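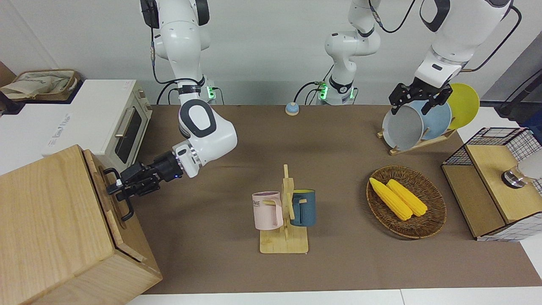

Grundel Kitchen Table
README, release 1.9
Last updated 21 Sep 2022

Grundel Kitchen Table covers the household objects kept on the long brown table in the Skistthorpe room. It lists the objects, the names used for them in the annotation files, and the two table layouts, Celia and Paredes. The release has 107 sessions. Session notes are in the notes folder, one text file per session.

Objects

drawer_cabinet: Light wood, black handle on the drawer. The drawer runs on a metal slide. Only the drawer is labeled as a moving part.
tea_packet: Green and white, printed with leaves. It is labeled even when the drawer hides it, with the visibility field set to 0.
mug_tree: Square base, one post, short pegs. Pegs have no names of their own.
mug_pink: Pale pink, with dark lettering.
mug_teal: Dark teal outside, yellow inside.

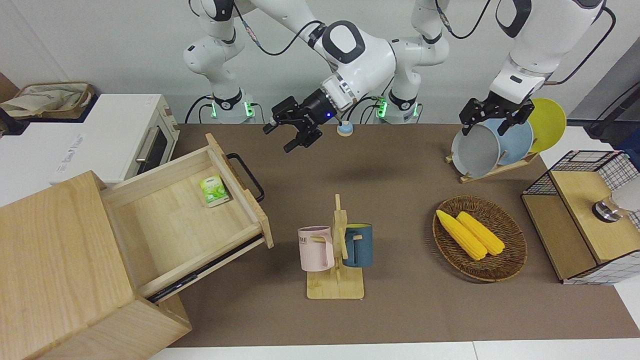
plate_gray, plate_blue, plate_yellow: Round plates, each in a single color. The order in the rack is written down at the start of every session, front to back as seen from the camera side.
dish_rack: Light wood, with upright pegs. A plate counts as racked when it stands on its edge between pegs and nothing else is touching it. A plate that is still held is labeled "placing".
oven: White or cream toaster oven with a dark glass door. The door is listed as a separate part, but 11 sessions from August have no door label. These are marked in sessions.csv.
bell: Light blue and small. Older files call it "button". Both names point to the same object ID.

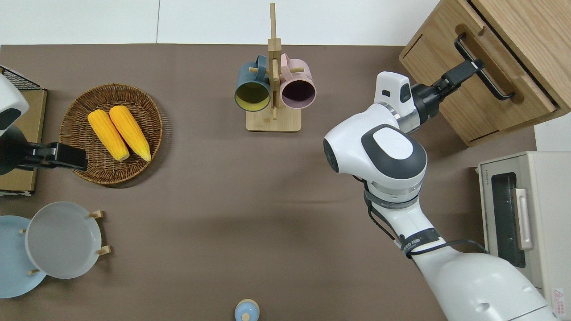

Page 2

corn_a, corn_b: Yellow ears of corn. They are hard to tell apart once they have been moved, so the two names can be swapped between sessions. Within one session they stay the same.
corn_basket: Round, low, woven. Older files have "tray". Do not confuse it with the rattan basket used for the cloth bag, which is basket_large.
fabric_basket: White fabric with a black grid pattern and a wire frame. The board laid over it is board_light.

Layouts

Celia has the plates and the mug tree on the table, with the corn optional. Paredes adds things on top of the fabric basket. The layout name is in the second column of sessions.csv. If the field is blank, treat the session as Celia.
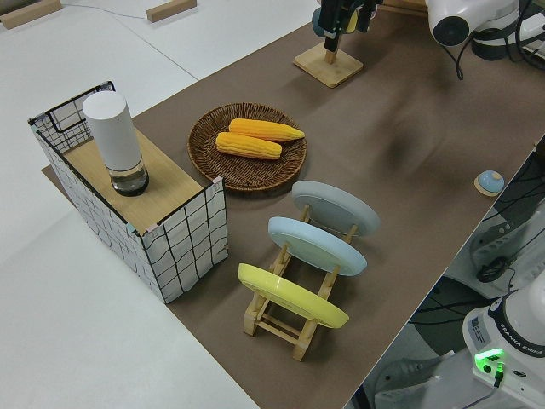 Anything standing on board_light is labeled "on board_light" and never "in fabric_basket". We changed this in release 1.7, and files made before then were corrected by hand.

Known problems

Session 900 is a test entry and should be skipped. It is not included in the total.
In 19 sessions the mug names were reversed. A corrected list is in fixes/mugs.txt and has to be applied after loading.
The cloth bag has no outline, only a center point.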